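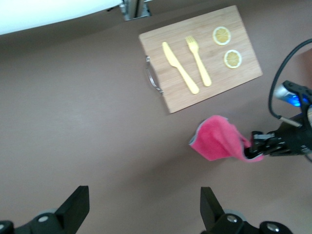

Wrist view from one arm. The second arm has the cloth by a corner, next to the cutting board.

The Second Arm Is the Easy Purchase

Most write-ups of home-built arm pairs spend their length on the arms. Motor choice gets a page, the printed parts get another, and the table gets a sentence. After a winter of building and running a pair at Brikport, a shared workshop with eight benches and one reliable circuit, I think the proportions are wrong. The arms are the part of the project that money solves. The remaining work is in the table, the cable, the fingertips and the records, and a builder who gives those an equal share of the time will have a more useful machine at the end.

I will take the costs first. Our pair came to just under $2000, including power supplies, two wrist cameras, clamps and the motors we burned out. The first arm took two months of evenings. The second took nine days, the parts list being settled by then. I have heard people describe the second arm as the point where the project gets hard. In mechanical terms it is a repeat order.

What changes with the second arm is the amount of shared space. A single arm can be sloppy about its cable as long as the cable misses the work. Two arms facing the same patch of table can't. A loop of cable that clears its own arm through the full range of motion may still cross the other arm's camera view, and a policy trained on that view will learn where the loop usually hangs. Change the tie point later and performance drops for reasons that don't show up in any motor log. We lost most of May to this. The wrist connector had been moved 27 millimeters to relieve strain on the solder joints, which was a sound repair, and the loop then sat differently in every recording made after it.

My position is that cable routing should be fixed, measured and written down before the first recording, and should be treated as part of the calibration. If it has to change, the old recordings belong in a separate folder with a note. Rokus, the logging tool we use, has a free text field for each session. I would make that field mandatory.

The table is the next item. Builders tend to use whatever surface is already there, then add tape marks until the arms behave. I would start from the other end. A plain matte surface in one muted color removes glare as a variable and makes a misplaced object easy to spot in playback. It should be rigid enough that one arm braking does not move the other arm's base. Ours was not, at first. A dial indicator on the far clamp showed movement each time the near arm stopped, small enough to ignore for a block and large enough to matter for a fork. A cross brace under the table cured it for the price of lumber and four bolts. No amount of tuning on the controller had done so.

Objects deserve the same attention. The usual starter kit is a set of foam cubes, and I understand the appeal. Cubes are forgiving, they have parallel faces, and they film well. They also teach the builder very little about the gripper. A plastic knife lying flat on a board presents a few millimeters of height and a handle that rotates when pinched off center. A thin flat round, such as a lemon slice, offers almost nothing for two fingers to close on. A cutting board with a metal handle at one end gives the arm a real choice about where to take hold. Cloth has no fixed shape at all. These are cheap things, found in any kitchen, and each one exposes a different weakness in the fingertips.

Cloth in particular sorts good fingertips from bad. We ran 931 recorded grasps over the season, and I would trade the entire first half for a smaller set on towels alone. A corner pinch on a towel demands a narrow tip, a square closing motion and enough force to hold one layer without dragging the rest. The stock tips from Trandik, where we bought the gripper kits, have a taper that works well for this, and I recommend leaving them alone until there is evidence against them. We printed several replacements before testing the originals properly. That was poor sequencing and it was my decision.

There is a fair objection to all of this. People build arms at home for enjoyment, and bracing a table is dull. A shared workshop runs on visible progress as well; an arm that waves on open evening brings in members, and a well-labeled folder does not. I accept both points. I would still answer that the dull work decides whether the arm is in use six months later. Brikport has a shelf of arms that wave. Two of them have been stripped for servos.

A second objection is that better learning software will absorb the variation, so that a moving cable or a soft table will stop mattering. Perhaps it will. The software will need a great deal of data to do so, and a home builder is short of exactly that. We collected 184 usable sessions on the small project we called Lu, and that took every free evening two people had. At that scale, variation you can remove with a bolt should be removed with a bolt. The sessions are then left to cover the variation you want, such as where the board sits, how far it is turned and which way the towel has bunched.

I would also argue for restraint about the number of arms. One arm on a stiff table, with a fixed cable and a wrist camera in a known position, will do more for its builder than two arms on a folding table. The second should be ordered when there is a task that plainly needs it. Holding a cloth clear of a board while the other arm works is such a task. Handing a cube from left to right is a demonstration.

If I were starting again with the same budget, I would set aside a quarter of it before choosing any motors. It would go to the table and brace, proper strain relief, spare fingertips, fixed lighting and a bag of kitchen items bought in duplicate, so that a snapped fork can be replaced with an identical one. The arms would be slightly worse on paper. Our current motors are already more precise than the table was for most of the winter, so I doubt the difference would have shown up in the recordings.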